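Kitchen Tips: Storing Expressed Breast Milk

Wash your hands and write the date on every container before you fill it.
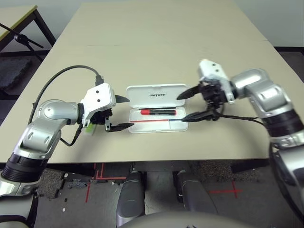

One reader wrote in to ask whether the fridge door will do. She keeps hers there next to the juice and finds it easy to reach at night. The door warms up each time it is opened, so use the back of the middle shelf.

Freeze small portions and leave a little space at the top for expansion. Lay bags flat on a tray until solid, then stand them upright in a box, oldest in front.

Thaw overnight in the fridge, or hold the bag under lukewarm running water. Swirl to mix the cream back in. Do not microwave.

Pump parts: rinse in cool water first, then wash in hot soapy water in a basin kept for that job. Air-dry on a clean towel.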